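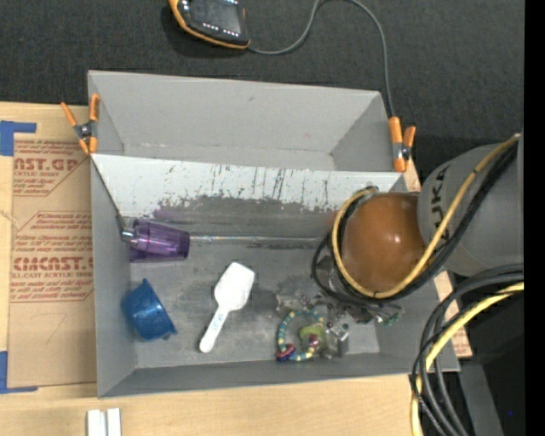 Bac gris à deux compartiments, séparateur maintenu par des pinces à poignées orange.

Bernovo – registre des semences potagères

Fiche du jeu de données, version 4
Dernière mise à jour : 16 mai 2024

Présentation

Bernovo rassemble les fiches de lots de semences potagères conservés par les jardins de Cundgate et de Clisstead. Le registre contient 2117 lots, un par ligne. Il sert au suivi des stocks, à la préparation des échanges de printemps et à la comparaison des taux de germination d'une année sur l'autre.

Les fiches papier antérieures à la création du registre ont été saisies par Mieke Dekker. Les lots de Clisstead ont été ajoutés ensuite par Fredy Ríos, avec leur propre numérotation, que nous avons gardée telle quelle.

Contenu de l'archive

lots.csv : la table principale
germination.csv : les essais, reliés aux lots par id_lot
varietes.csv : noms de variétés et synonymes
LISEZMOI.txt : ce fichier

Champs de lots.csv

id_lot : identifiant, préfixe C pour Cundgate, S pour Clisstead
espece : nom latin, sans auteur
variete : nom retenu, voir varietes.csv pour les synonymes
annee_recolte : année sur quatre chiffres, vide si inconnue
masse_g : masse en grammes au dernier pesage
origine : jardin, échange ou achat
remarque : texte libre, en français ou en néerlandais

Les fichiers sont encodés en UTF-8, séparateur point-virgule, virgule décimale. Les tableurs réglés en anglais lisent mal la colonne masse_g – il faut la déclarer comme texte à l'import, puis remplacer les virgules.

Essais de germination

Chaque essai porte sur un échantillon posé sur papier humide, à température ambiante. Le protocole est celui rédigé par Gemechu Alemneh et il n'a pas changé depuis la version 2. Les essais de juillet sont à lire avec prudence, surtout pour la laitue et l'épinard, qui germent mal par forte chaleur.

Limites connues

Les courges sont mal représentées. Plusieurs lots portent un nom de variété donné par le jardinier et jamais vérifié en culture ; ils sont signalés par « nv » dans la remarque. Les haricots reçus de Munro ont été enregistrés sous deux orthographes. La correction est faite dans varietes.csv mais pas encore dans lots.csv.

Les masses de Clisstead sont arrondies au gramme, ce qui fausse les calculs pour les petites graines (tabac d'ornement, céleri, pourpier).

Licence et contact

Réutilisation libre avec mention de la source : Registre Bernovo, version 4. Les noms des donateurs ont été retirés.

Corrections et nouveaux lots : écrire à Mimoza Halilović en indiquant l'id_lot. Pour les demandes de graines, s'adresser à Ineke De Haan.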